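ラグビー観戦ノートのつけ方(テレビ・配信で見る人向け)

スタジアムでメモを取るやり方は前にも書いたんですが、「家で見るときはどうしてるの?」という質問をいくつかもらったので、今回はそっちの話です。わたしは配信で見ることのほうがずっと多いので、実は家用のやり方のほうが年季が入ってます(笑)

分析ソフトとか、そういう本格的なものは使いません。紙と鉛筆、あとは試合が終わってから表計算に打ち込むだけ。地元のクラブチーム、ジョラーリ(Jorari)の試合をつけ始めて、ノートはもう17冊目になりました。途中で挫折した年もあるので、最初から完璧にやろうとしないでくださいね。

用意するもの

・A4のノート(横罫でも方眼でも。わたしは方眼派)
・鉛筆かシャーペン、消しゴム
・赤ペン1本
・時計、または画面の試合時計が見える環境
・飲みもの

ノートはSontonの方眼をずっと使っていて、1冊500円。もっと安いのでも全然いいです。ただ、リング式は利き手によっては手に当たってけっこうイライラします。わたしは一冊使ってやめました。

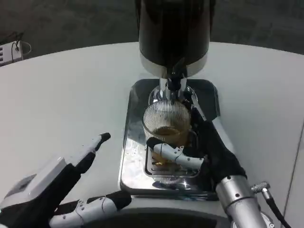 コーヒーグラインダーとガラスのカップ

キックオフ前にやること

見開きの左ページを前半、右ページを後半にします。上から順に、縦線を引いて列を作ってください。わたしの列はこんな感じ。

時間/ボール/場所/起点/結果/ひとこと

「ボール」はどっちが持っているか。自チームなら○、相手なら×。チーム名を毎回書いていたら絶対に間に合いません。

「場所」はグラウンドをざっくり区切って番号をつけます。自陣ゴール前から22メートルラインまでを1、そこからハーフウェイまでを2、相手陣に入って3、相手の22メートルラインから先が4。左右まで区切る人もいるみたいだけど、わたしには無理でした。右だったか左だったか考えているうちに次のプレーが始まるんですよね。

「起点」は略号。スクラムはS、ラインアウトはL、キックを捕ったらK、ターンオーバーはT、ペナルティからの速い再開はQ。ノートの表紙の裏に一覧を書いておくと安心です。シーズンの途中で略号を変えるのだけはやめましょう。わたしは一度、KをキックオフとキックキャッチでごっちゃにしてRissanen戦の記録をまるごとだめにしました。読み返しても何が起きたのかさっぱりわからない。

先発メンバーの背番号と名前は、前半のページのいちばん上に小さく書いておきます。控えも忘れずに。交代で入った選手の番号が21番とかだと、画面で一瞬映っただけでは「誰?」となるので、これは本当に助かります。

試合中のつけ方

慣れないうちは、全部書こうとしないでください。ここがいちばん大事かも。

最初の三試合くらいは「ボールの持ち主が変わったとき」だけ書く。それだけでも手は相当忙しいです。時間を書いて、○か×を書いて、場所の番号、起点の略号。結果の欄は次に持ち主が変わるまで空けておきます。たとえば前半12分、自陣の2でラインアウトを取って、そこから蹴って相手に渡ったら、

12 ○ 2 L キック

となって、次の行が×から始まります。これを延々と繰り返す感じです。

トライが入ったら赤ペン。行ごと囲みます。ペナルティゴールは赤で下線だけ。コンバージョンの成否は囲みの横に○×で。前に色を増やしたことがあって、青と緑も使ってみたんですが、ペンの持ち替えで一本見逃したので赤だけに戻しました。色鉛筆セットまで買ったのに!

リプレイ中は書くチャンスです。配信だとリプレイがけっこう長く入るので、その間に「ひとこと」を埋めます。「9番の球出し速い」「風下でキック短い」「スクラム押された」みたいな、あとで自分が読んでわかればいい程度で。きれいな文章にする必要はまったくないです。

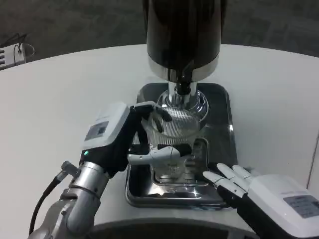
ところで、見逃したときに巻き戻すかどうか問題。わたしは巻き戻さない派です。生で見ているときに戻すと、そのぶん遅れて、SNSで先に結果を見てしまうんですよ。二月の試合でこれをやって、逆転トライを文字で先に知るという悲しい目にあいました。見逃したところは行を一つ空けて「?」と書いておき、気になったら見逃し配信で埋めます。たいていは埋めないまま次の試合が来ます。

反則の書き方も聞かれたので書いておきますね。わたしは「結果」の欄に反則の種類を短く書きます。オフサイドはOS、ノックフォワードはKF、ハイタックルはHT。スクラムの反則はどっちが何をしたのか画面を見てもよくわからないことが多いので、SPとだけ書いて、レフリーのマイクが聞こえたら足します。聞こえても、わからないときはわかりません。そのままで大丈夫。

カードが出たら時間を必ずメモ。イエローなら10分後に戻ってくるので、その時間も横に書いておくといいです。人数が少ないあいだの行は左端に縦線を引いておくと、あとで見たときに「この時間帯、よく耐えたなあ」としみじみできます。

ハーフタイムの使い方

ハーフタイムは意外と短いです。トイレに行って、飲みものを足して、それから左ページの下の余白に前半のまとめを書きます。書くのは次の数字だけ。

・自チームがボールを持った回数
・相手の22メートルライン内に入った回数
・そこから点を取れた回数
・反則の数(両チーム)

二つ目と三つ目を並べると、攻めていたのに点が取れていないのか、そもそも攻められていないのかが見えてきます。見ているときは「押してたのに!」と思っていても、数えてみると入った回数がほとんど変わらなかったりして。応援しているチームだと、どうしても印象がひいき目になるんですよねえ。

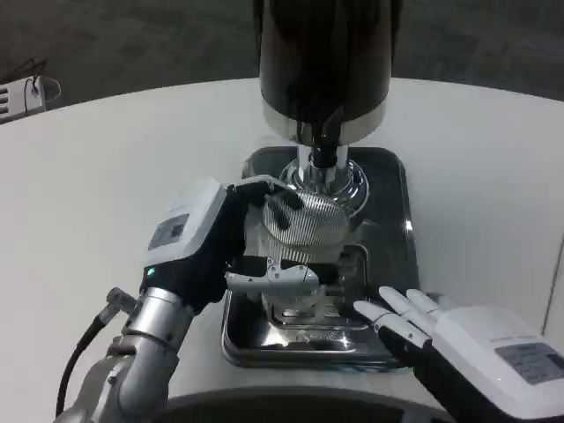 黒いホッパーのグラインダー、白い丸テーブルの上

試合が終わったら

できればその日のうちに清書……はしなくていいです。わたしも最初は清書していて、それがしんどくて続きませんでした。代わりに、ノートのページをそのまま見ながら表計算に打ち込みます。わたしはProvoraという家計簿兼表計算みたいなアプリを使っていますが、列を作って数字が入るものなら何でもいいです。

打ち込むのは一試合につき一行。対戦相手、スコア、ハーフタイムに書いた数字の前半分と後半分、それから自由メモ。細かいプレーの流れは紙のほうに残っているから、表には入れません。一度だけ全プレーを入力しようとして、夜中の一時に力尽きました。途中まで入ったファイルがまだどこかにあるはず。

試合数がたまってくると、並べ替えが楽しくなります。反則の多い順に並べたり、後半に点を取られた試合だけ抜き出したり。わたしの表は今シーズンの途中で100試合を超えたので、同じ相手との過去の対戦だけを集めて、試合前に読み返すのが習慣になりました。予想が当たるようになったかというと、それはまた別の話です(当たりません)。

よくあるつまずき

字が読めない。→試合直後に一度だけ目を通して、読めない字の横に書き直しておく。翌週だともう自分でも読めません。

途中から書かなくなる。→後半の途中で手が止まるのはふつうです。わたしも接戦だと叫ぶほうに忙しくて、最後の10分が真っ白なページがいくつもあります。あとでスコアだけ書いておけば記録としては十分。

家族に話しかけられる。→これは解決していません。いい方法があったら教えてください。

書くのに夢中で試合を見ていない。→列を減らしましょう。「場所」と「起点」を消して、時間と○×と結果だけにすると、かなり顔が上がります。慣れたら戻せばいいし、戻さなくてもいいです。

略号の一覧はそのまま写して使ってもらってかまいません。セブンズは展開が速すぎてこの書き方だと追いつかないので、別の表を試しているところです。使えそうだったらまた書きますね。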